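How to Enter a Team in the Grelbridge Sunday-Morning Soccer League

The league takes new teams every June for the season that starts in the fall. Entry is open to any adult side that can field 12 registered players and has a home field.

Step 1: Book a field

Get this done first. The league won't look at an entry without a signed field agreement. Most teams use Warkus Park or the two fields behind Yazdani Road. Ask for a 10:30 a.m. slot and get the price in writing. 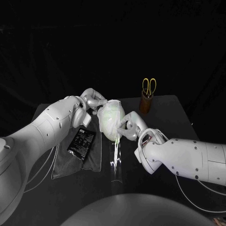 Step 2: Register your players

Each player fills in a form and signs it. Collect the forms yourself and send them in together – forms that arrive one at a time tend to get held up. A player who was with another club last season also needs a release from that club.

You need 12 names by the deadline. More can be added until the second round of games.
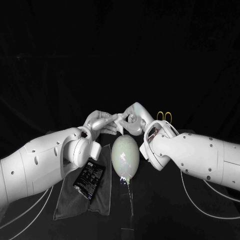 Check the spelling of each name against a photo ID before you send anything. A wrong name on the form can cost you points if the player turns out for you and the other team complains.

Step 3: Pick your colors

List a first-choice jersey and a change jersey. Goalkeepers need a third color. Numbers go on the back.

Step 4: Pay and send the entry

The entry fee and the bond are paid together. Clubs coming over from the Hastska league pay the fee only.
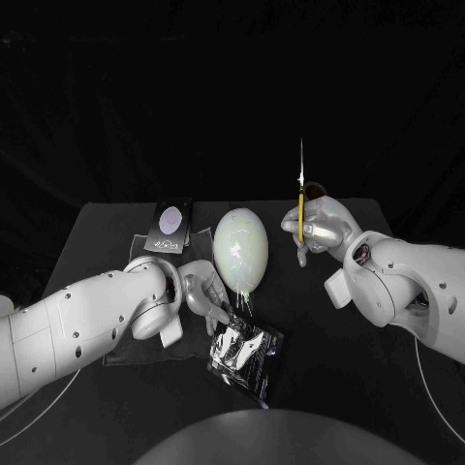
Keep the receipt, as you will need it to get the bond back if you leave at the end of a season. Fixtures are sent to the team contact 2 weeks before the first game.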